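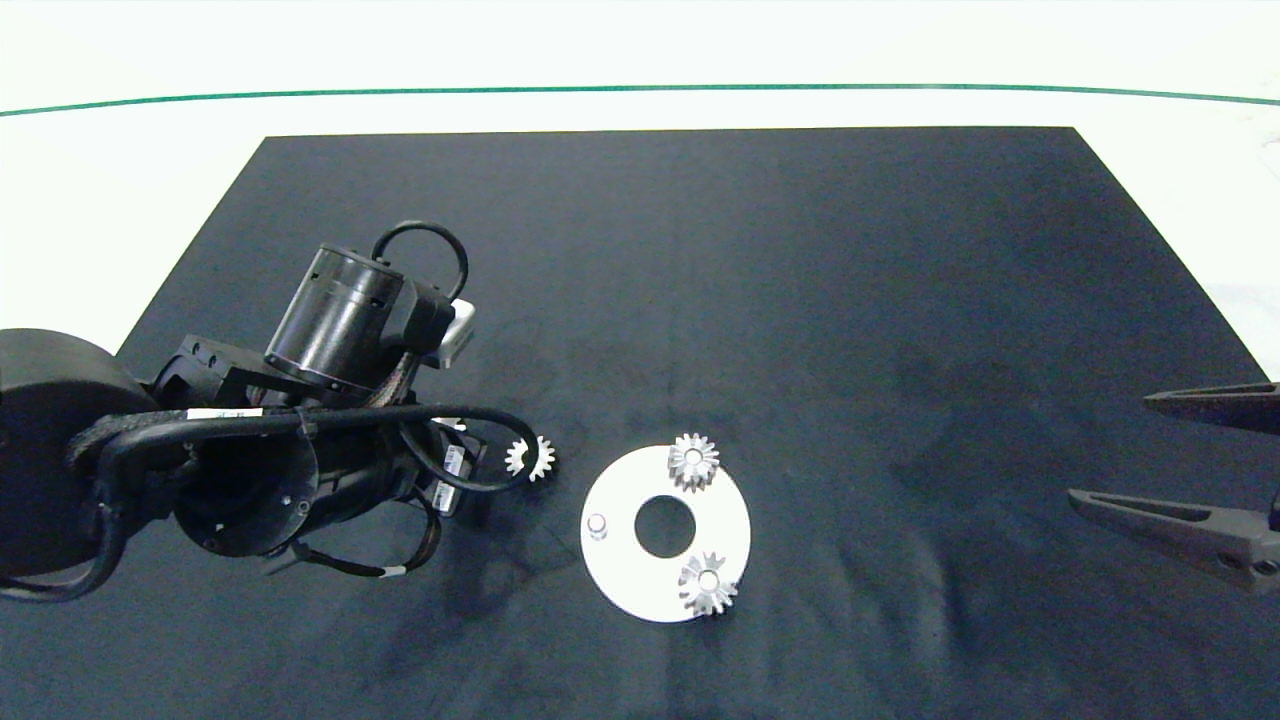 Gear Plate Set: Frequently Asked Questions

Answers to the questions most often sent to the Goltness parts desk on the gear plate set, the bench mat and replacement gears. Maintained by Trevor Staniforth.

What is the gear plate set for?

It is a practice and test piece for fitting spur gears onto fixed posts. The plate lies flat on the bench and each gear goes over a post. It is used for assembly training, for comparing lubricants and for checking fit after a change of supplier. It is not a gearbox and should not be used to carry a load.

Which way up does the plate go?

Posts up, plate flat on the mat. If the plate rocks, there is something under it. Lift it, wipe the underside and the mat, and set it down again.

Does the order of fitting matter?

No. Any gear can go on any post, and any post can be left until last. Our own test sheets keep to one order so that times can be compared between sessions. If you keep records, pick an order and write it at the top of the sheet.

How do I seat a gear without damaging it?

Hold the gear by its outer edge, level with the plate. Bring the bore over the post and lower it straight down. If it stops partway, lift it off and start again. Do not tap it. Most marks we see inside the bore of returned gears come from a gear being pushed down at an angle.

The gear is over the post but will not drop the last part of the way. What is wrong?

Check these points in order:

Tilt. Look across the plate from the side. One edge of the gear will be higher than the other.
Teeth. If a neighboring gear is already fitted, tooth may be resting on tooth. Turn the gear a few degrees each way with light finger pressure.
Dirt. Wipe the post and the bore with a dry, lint-free cloth.
Burrs. Run a fingernail around the edge of the bore. A raised burr can be felt. Return the gear; do not file it.

The teeth stick out past the edge of the plate. Is this a fault?

No. The gears overhang the rim when seated. Leave clear space around the plate and pick it up with the gears removed, or by the rim between two gears. Do not stand a loaded plate on its edge.

Why is there a large hole in the middle of the plate?

It saves weight and leaves a place to grip the plate from the inside. Nothing mounts there. Older drawings list a center cap under part 1135 – that part was withdrawn and is not needed.

Do the gears need oil?

Not for fitting practice. Oil makes the gears harder to hold and picks up lint from the mat. For running tests, put one small drop on each post and wipe off the excess before fitting.

How should I clean the parts?

Warm water and dish soap, then dry at once with a cloth. Do not leave gears to dry in a pile. Solvents can dull the surface of the plate and are not covered by the exchange terms.

Do I have to use a mat?

We recommend one. A bare tabletop lets a dropped gear bounce and roll, and teeth landing on a hard surface can nick. A dark mat also makes silver parts easier to find. The Flakport bench mat is the one we stock, order code 2784.

My mat has creases and light scuffs. Should I replace it?

Creases and scuff marks are normal wear and do not affect use. Replace the mat if it has a hole, if a ridge lifts the plate, or if metal dust has worked into the fabric and will not brush out. Fold lines can usually be reduced by rolling the mat against the crease overnight.

Can I mix gears from different sets?

Gears from the current set can be mixed freely. Gears from the earlier Kushwaha set have a different bore. Some will go onto the current posts but sit loose, which spoils any test that depends on mesh. Keep the two in separate trays.

How long do the gears last?

In our own fitting trials we retire a gear after 800 placements. Wear shows first at the mouth of the bore, as a bright ring. The teeth last longer unless the gear has been dropped.

Is there a minimum order for spare gears?

Single gears can be ordered. They also come in bags of 70, at a lower unit price. Posts are not sold separately. If a post is bent, the whole plate has to be exchanged.

How do I return a damaged plate?

Remove the gears and bag them separately. Wrap the plate flat between two sheets of card and include the packing slip. Returns go to Carol Fairclough at the Trinedel warehouse. Exchanges received before 2 p.m. are checked the same day.

Is a printed fitting guide available?

Yes, one sheet, supplied on request with any order. The November revision replaces all earlier ones – the change is to the cleaning section only.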